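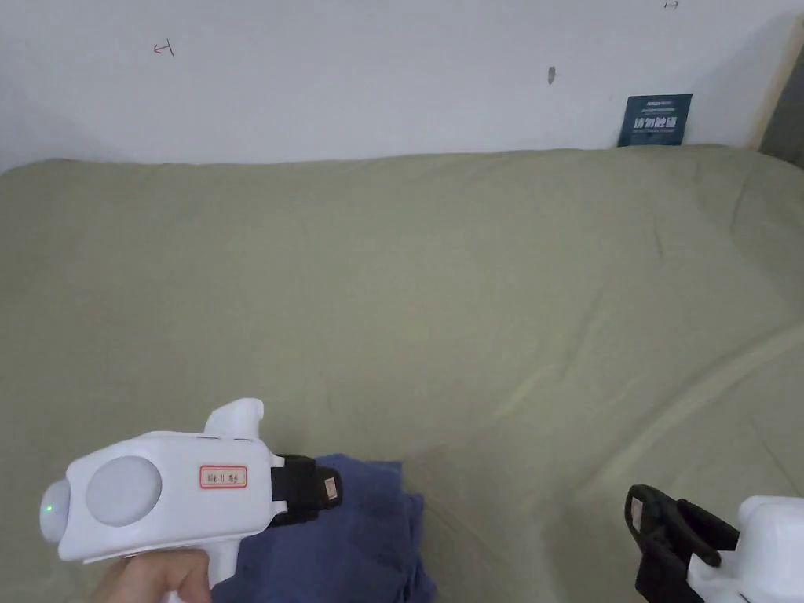
Olaston releases Grivon return temperature valve for communal heating systems

Kinddale, 10/4/19 – Olaston has released the Grivon, a thermostatic valve for the return pipe of heating circuits in blocks of flats. The valve is set by hand, needs no power supply and limits the temperature of the water that leaves each flat and goes back to the plant room. Orders are open to contractors and merchants, and the first deliveries left the Kinddale works in September.

The release follows a trial lasting 18 months in a block of 90 flats served by a single plant room. Results were reviewed by Chowdary, an independent building services consultancy, which also wrote the test method and held the raw readings throughout.

Background

In a communal heating system, hot water is made in one place and pumped to every flat through a shared pair of pipes. Heat is drawn off in the flat and the cooled water returns. If the water comes back too warm, the pumps have moved more water than was needed, the return pipes lose heat into corridors and risers, and condensing boilers run outside the range in which they work best. Heat pumps are affected more severely.

High return temperatures usually come from a small number of flats. Common causes are radiators that were never balanced, bypasses left open after flushing, towel rails piped without any control, and replacement radiators fitted with the wrong valve. Finding the flats responsible takes time. It also depends on access, and a block that was balanced correctly at handover can drift within a few heating seasons as residents change fittings.

The Grivon is intended to limit the effect of these faults at the point where the return leaves the flat. It does not correct the fault itself. A flat with an open bypass will still have an open bypass, but flow through the circuit will be reduced until the return water falls to the set temperature.

Operation

The valve body contains a wax element that sits directly in the return flow. As the water warms, the wax expands and moves a plug towards its seat. As the water cools, a spring moves the plug back. The set point is chosen with a key on the underside of the body and is then covered by a cap, which can be sealed with wire if the building owner requires it.

A small fixed flow passes the plug at all times. Without it, the element would sit in still water and could not sense a change in the circuit. The fixed flow was reduced twice during development, and the size now supplied is the smallest at which the element responded reliably in bench tests.

"The difficult part was the response time," said Thenmozhi Salian, valve design engineer at Olaston. "A valve on a return pipe that reacts quickly will hunt, opening and closing without settling. One that reacts slowly lets a slug of warm water through every time the heating comes on. We changed the shape of the element housing several times before we were content with the behaviour at low flow, and most of the delay to the programme came from that."

The body is available with compression or threaded ends. A strainer is built into the inlet side and can be taken out for cleaning without draining the flat, provided the isolating valves on either side hold. Olaston recommends that the isolating valves be checked before the strainer is opened, particularly in older blocks where they may not have been turned for years.

Trial

The trial block has underfloor heating on the lower levels and radiators above. It was chosen partly for this mixture. A valve was fitted to the heating return in each of the 90 flats, and return temperature was logged at the foot of every riser and in the plant room. The heating curve at the plant room was left as found. Pumps were already of the variable speed type and their settings were not changed.

Readings were taken for a full heating season before the valves were set, with the plugs locked fully open, so that the same pipework could be compared with and without control. The valves were then set riser by riser.

Chowdary reported that the return temperature in the plant room was lower after setting on every riser, and that the fall was greatest on the risers serving radiators. On the underfloor risers the change was small. Return water from those flats was already cool, and in the consultancy's view there would be little case for fitting the valve to a well-commissioned underfloor system.

Six flats reported rooms slow to warm after the valves were set. In four of these the set point had been chosen for underfloor heating in error and was corrected on the first visit. In the remaining 2 the radiators were found to be undersized for the room following earlier alterations, and the valves were reset to a higher temperature by agreement with the building owner.

"The before-and-after comparison is sound as far as it goes," said Murali Venkataraman, senior consultant at Chowdary. "It is one building. The weather differed between the two periods and we have corrected for outdoor temperature in the usual way, but no correction is perfect. We would want to see figures from a block with a different riser layout before applying the results more widely. The report says so."

Chowdary's report includes the riser readings, the method of correction and a list of periods for which data was lost. The longest gap was caused by a failed logger in the plant room cupboard and falls within the first season.

Installation and setting

The Grivon is fitted on the return pipe inside the flat or in the riser cupboard, downstream of the last radiator or manifold connection. It should not be fitted on a domestic hot water return. It should not be used on a circuit that also serves a hot water cylinder unless the cylinder branch joins after the valve.

The following points apply to all installations:

The system must be flushed before the valve is fitted. Debris on the seat will hold the plug open and the valve will appear not to control.

The arrow on the body must point in the direction of flow. A valve fitted backwards will chatter at part load.

Insulation may cover the body but not the cap.

Set points should be recorded flat by flat and left with the building log. Olaston supplies a blank sheet with each carton.

Setting is normally carried out with the heating on in all flats of the riser and the system at its working temperature. Where access to every flat cannot be arranged, the riser may be set in parts, although the commissioning engineer should return to the first group once the last is complete. Kendra Beaulieu, technical support manager at Olaston, advises contractors to allow for the second visit when pricing.

"Most of the calls we took during the trial were about sequence," she said. "If half a riser is set and the other half is open, the readings at the foot of the riser will not mean much. Wait until the whole riser is done – then take the reading."

Existing differential pressure controls should be left in place. The Grivon controls temperature only and will not protect a flat from excess pressure across the heating circuit. On blocks with no pressure control of any kind, Olaston asks contractors to contact technical support before ordering.

Maintenance

The strainer should be inspected once a year in the first two years and thereafter whenever the heat interface unit or boiler plant is serviced. The wax element is a replaceable cartridge. It can be changed with the body in place, and the set point must be checked after any change of cartridge. Cartridges are marked with the week of manufacture.

Water treatment should follow the guidance already in force for the building. The seals are suitable for the common inhibitors and for glycol mixtures, and a compatibility list is printed on the data sheet. Products not on the list should be raised with Olaston before dosing.

Availability

The Grivon is supplied from the Kinddale works through existing merchant accounts. Bodies with compression ends are held in stock. Threaded versions are made to order at present and will move to stock once demand is known. Spare cartridges, caps and setting keys are listed separately.

Meenakshi Iyengar, commercial manager at Olaston, said that the company expects most early orders to be for refurbishment. "Designers of new blocks have other ways of keeping the return cool, and if the system is designed and commissioned properly they may not need this product. The older blocks are where we have had enquiries. Many of them are being surveyed ahead of plant replacement and the owners would like the return temperature sorted out first."

The data sheet, installation guide and full trial report are available on request. Contractors attending a product briefing at Kinddale should bring site footwear for the test area.

About Olaston

Olaston makes valves, strainers and manifold parts for heating and cooling systems in residential and small commercial buildings. Design, assembly and testing are carried out at Kinddale.

Press and technical enquiries

Aravind Shetty, Communications, Olaston, Kinddale

Requests for the trial report should state whether the printed or electronic version is required.

Ends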